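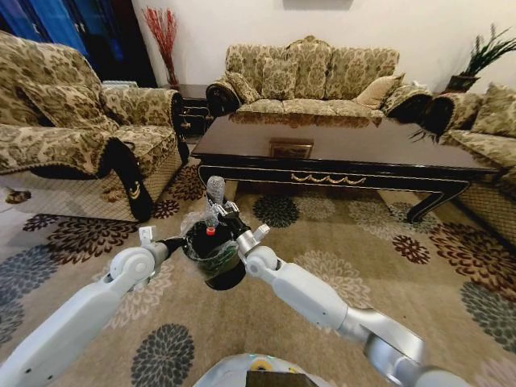
Rulto Sitting Room: README

Rulto Sitting Room is a set of pictures and written labels covering one furnished living room and the loose things handled in it. It belongs to the Kestadari collection of household rooms, and the labels follow the same rules as the other rooms there. The person looking after it is Rowena Lacson.

Contents

pictures/ holds 145 pictures
labels.csv has one row per labelled object
room_notes.txt covers the furniture and what hangs or stands by the wall
wordlist.txt gives the 13 object names in use
changes.txt lists corrections by version

The files are small enough to download together. Row order in labels.csv follows file name order, and file names do not say anything about time. If you need pictures in the order they were taken, this set will not give you that.

The room

The largest pieces are a sofa and a long coffee table. The sofa has damask upholstery in beige with a floral pattern, dark wooden trim on the arms, and cushions in front of the back rest. The coffee table is dark brown and very glossy, with gold trim and a gold swag on the apron. The legs are curved in the cabriole style. A rug with a beige ground and large dark flowers lies on the floor, and the table stands on it.

Label the table as one object. The swag, the gold lines and the legs are all part of it and do not get rows of their own. Earlier versions had a separate name for "table ornament" and it caused a lot of double rows, so it was dropped. The same goes for the sofa: cushions are labelled separately, wooden trim is not.

The tabletop picks up reflections. A reflected sofa is not a second sofa. If a reflection hides the edge of something lying on the table, label the part you can be sure of and put "gloss" in the remarks column.

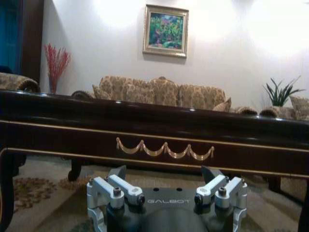 Things on or near the back wall are kept in room_notes.txt and not in labels.csv. They include the gold-framed painting above the sofa, the red decorative branches and the green potted plant. We kept them apart as they were never moved, and people using the set for tidying work asked for shorter files. Anyone who wants them back in can join the two files on the picture name.

Loose things

Most of the work went into the loose things, and in particular anything in clear plastic. A bag and its contents share a row when the contents can't be told apart, and get a row each when they can. A dark bottle with a red cap inside a clear bag is two rows, "bottle" and "bag". If something sticks out of the top, such as the grey textured item that looks like a dish brush, it gets a third row and the name "brush, unsure". Please leave the "unsure" in. It was put there on purpose.

Do not guess what is in a bottle. Colour and cap are enough.

A bag with a dark bundle in it, where only the colour comes through, is entered as "bagged item, dark". Cloth, clothing and bedding are not to be used for these unless the material can be made out. Creases in the plastic throw bright white highlights, and several early labels took these for paper. They have been corrected, but if you find one that was missed, send the file name.

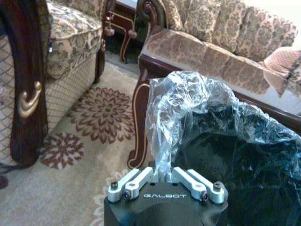 Clear plastic bag with a dark bundle inside; patterned sofa behind.

Columns in labels.csv

picture: file name
object: a name from wordlist.txt
colour: one main colour, plain words
place: floor, rug, table, sofa, held, other
covered: yes if any other object hides part of it
in_bag: yes, no or unsure
remarks: free text, often empty

"Held" is used whenever an object is off every surface. Don't add "rug" or "table" for whatever happens to be underneath.

How the labels were made

Two people labelled each picture separately, then compared. Where they disagreed, Siddiqui rules were applied, meaning the more general of the two names was kept. A further 30 rows were checked a second time in June and 15 of those were changed, nearly all in the in_bag column. That column should be treated as the weakest.

Known problems

Olive and brown in the sofa fabric were not told apart in a steady way. Cushions half behind other things are sometimes missing. The rug has so many colours that its colour entry simply reads "mixed".

The Faltimetti room uses a similar word list, but its "bag" includes cloth bags. Don't merge the two files without checking that column first.

Corrections

Send the picture name, the row and the proposed change to Rowena Lacson. One correction per line is easiest to deal with.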